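Foam Fruit Nets: What to Keep, What to Toss, and How to Stop Finding Them Under the Sofa

Buy a box of nice pears and you come home with a dozen pears and a dozen little white foam socks. The pears are gone in a week. The socks will outlive us all. I once emptied the drawer under my microwave and found it held nothing else, apart from one takeout menu for Espinoza, a restaurant that closed two owners ago.

I am a saver by upbringing, so my first instinct is to keep every last one. My second instinct, which took years to arrive, is to keep a small bundle and let the rest go. If your house is anything like mine, the decision gets made in the living room, after the snacks, with half the nets on the sofa and candy wrappers mixed in.

Sort before you stack

Pull the wrappers out first. Snack bags have crumbs, candy wrappers have sugar, and both will make your saved nets into an ant resort. Give each net a quick look. Anything with juice, a brown smear or a suspicious stiffness goes straight in the trash. Washing them is possible, and I have done it, and I would like that evening back.

Slide the clean ones inside each other like paper cups. A loose pile of nets takes up a whole shelf, while the same pile nested and squeezed is no bigger than a fat carrot. Put one thin rubber band around the middle. Two bands and you'll never bother to open it. No band and you'll have the pile back by morning.

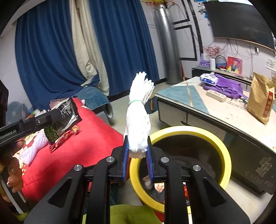
A banded bundle of foam nets over the trash bin, with more of them on the red blanket.

Bring the bin to the mess

Carrying trash across a room one handful at a time is how wrappers end up behind the cushions. Park a small round bin right next to the sofa or bed, do the whole cleanup in one sitting, then put it back where it lives. Mine is a Wovier, bought because it was on sale, and it has survived being kicked by everyone in the family.

Crinkly snack bags spring open the second you let go of them. Fold them in thirds the long way and tie a loose knot. It looks fussy, but you'll get a lot more into the bin before somebody has to take it out, and in my house that somebody is me.

What the keepers are good for

Wine glasses and ornaments. One net over each before it goes in the box. I moved 338 miles with my grandmother's glasses dressed this way and lost one, which I dropped in the driveway after unpacking it.

Paintbrushes. A net over dry bristles keeps them from getting bent in the drawer.

Soft fruit in a lunch bag. It was the original job, and they're still good at it.

Nail polish bottles in a suitcase. Add a zip bag as well, unless you enjoy surprises.

Don't put them near the stove or use them under hot dishes. Keep them away from toddlers and from any dog who thinks foam is a food group.

How many is enough

One bundle. When holiday fruit boxes start showing up in December, use the old bundle for packing and start a fresh one. My aunt had almost 856 of these things in her garage, by her own proud estimate, and she was still asking for mine.

Check with your local recycling people before tossing foam in with the plastics. Ours won't take it, and they leave a note.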